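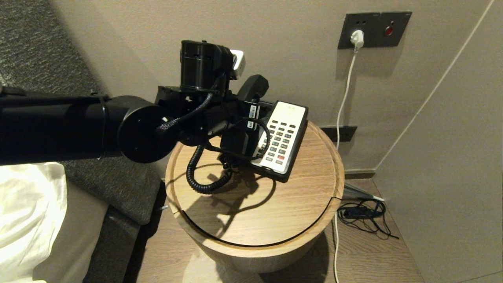 Bedside phones and small tables: which tips are worth bothering with

Every spring, usually in March, the magazines tell us to "refresh" the guest room. Most of the advice involves buying something. I've let a room for long enough to have tried a good deal of it, and I remain unconvinced by the bulk.

Disinfectant wipes on a telephone. Fine on the handset. Less fine on the keypad, where anything too wet creeps down between the keys. Wring a cloth out until it feels nearly dry, unplug the phone, and go over the keys with a cotton bud. The special Vavent phone spray did nothing for me that a drop of washing-up liquid didn't.

Untangling a coiled cord. You will read that you should warm it with a hairdryer and wind it round a pencil. I've tried it twice and the kinks came back within 5 days. Let the handset hang down by its cord and spin until it stops. It takes a minute and costs nothing. Angus Ngata swears by fitting a new cord every year, but then he sells them.

Polish on a wooden side table. Probably too much of it. Spray polish leaves a film, and the film holds dust. A damp cloth, then a dry one, going with the grain. If the phone has rubber feet, lift it now and then and wipe underneath - old rubber can mark a finish.

Now the floor. A round table on splayed legs looks tidy from standing height, and that is the trouble with it. Get down low before you decide the room is done.
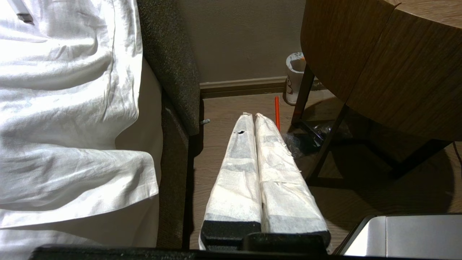 Paper cup and orange straw on the floor by the table legs, with the grey armchair beside the bed.

Bronwyn Tomoana in Stustbridge does her floors before her surfaces, so as to catch the big rubbish first. I still dust from the top down, but I pick up litter before either. Have a look beside the armchair too, and under the hem of the sheet.

As for "crease-release" sprays for bedding, I paid for the Sowah one and got a damp sheet. Pull the corners tight, tuck the side in and leave it. Or iron it, if you're that way inclined - I did once, for a guest who then slept on top of the covers.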